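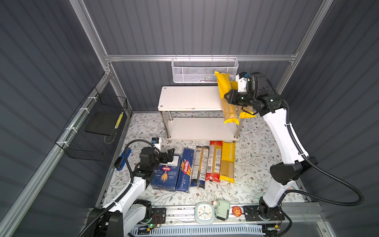

Search this site Go

Putting a two-arm shelf task under a plain state machine

The vendor pages will tell you that a learned policy can stack a shelf from start to finish. Maybe yours can. I have yet to see one that could tell me, after a bad run, which packet it thought it was holding. So this page covers the dull layer: a small task sequencer in Otent, with Dreridier doing the packet detection and whatever policy you like doing the reaching.

I assume both arms already talk to the same clock and that your camera calibration is newer than your last collision. If you aren't sure about the second, redo it.

Step 1. Write down what counts as done

Do this before you open an editor. "Packets on shelf" is useless. Which board, how near the edge, standing or flat? May a packet poke out over the lip? We argued over that one for most of July and ended up with a number in the config file called max_overhang, which everybody then ignored.

A packet goes through these states: on_mat, claimed, held, over_shelf, placed, lost. Don't add "probably placed". Somebody will want to.

Step 2. Give each packet an owner

Two arms and one list of packets is a locking problem. The planner has to hand out claims, and an arm without a claim must not close its fingers. In Otent the claim goes at the top of the task file:

claim: packet_id
holder: left | right | none
timeout_ticks: 60

When the timeout runs out the claim goes back to none and the arm backs off. The default is no timeout at all, and I can't think why anyone would ship that.
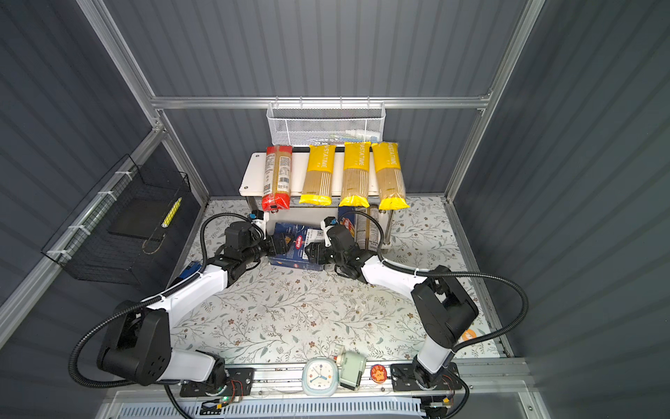
FILED UNDER: Shared space

Both grippers over the same blue box, jaws nearly touching, with four spaghetti packets up on the shelf. Claims alone won't cover a moment like this. A claim says who owns the packet. It says nothing about who owns the air above it.

Step 3. Lock the middle

Cut the floor into left, right and middle. Middle needs a token, and only one arm may hold it. If your task really does want both hands on one box, make a separate state for it (call it joint_grasp) and have both arms enter it on purpose. I've read plenty of code in which joint grasps happen because two branches fired together, and the authors called it emergent.

Check the token on every control tick. Checking once at the start of a move is worthless if the other arm is already on its way.

Step 4. Stop trusting the confidence score

Dreridier gives every detection a score. It is very sure of itself with boxes. Clear bags with pale strands inside, against a pale mat, are harder, and in our logs the score hardly dropped when the outline was plainly wrong. Ask for agreement between the fixed view and a wrist view before you grant a claim. Where they disagree, leave the packet at on_mat and move on.

Keep a list of things that must never be claimed as well. Ours has a stapler on it.

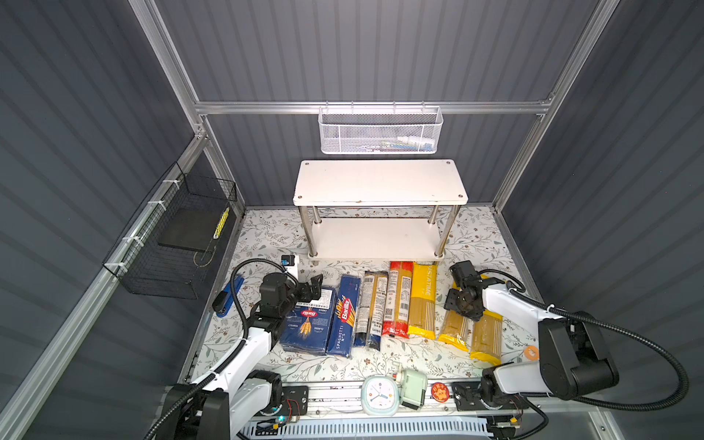
Step 5. Test from a full row

Eight packets side by side and both shelf boards empty makes a decent starting layout, with boxes and thin bags mixed. Run the sequencer with the grippers disabled first and read the claims as they go past. Then swap two packets and run it again. If the order of claims doesn't change, your planner is reading positions from an old file. Mine was.

Wuisan will replay the log afterwards. Its summary page prints a success rate, which I'd leave out of any report until you have checked the placed events by eye. The check is tedious. We found 14 that were wrong, all marked green.

Comments

"Timeout in ticks is asking for trouble. Change your control rate and every claim changes length." 

"Fair, use seconds if your build allows it. Ours didn't when I wrote this." (author)

"Tried the middle token with Trovum instead of Otent. Works, but it lets go of the token on pause, so watch that."

"Does step 4 need both wrist cameras or will one do?"

"One will do if it's on the arm asking for the claim." (author)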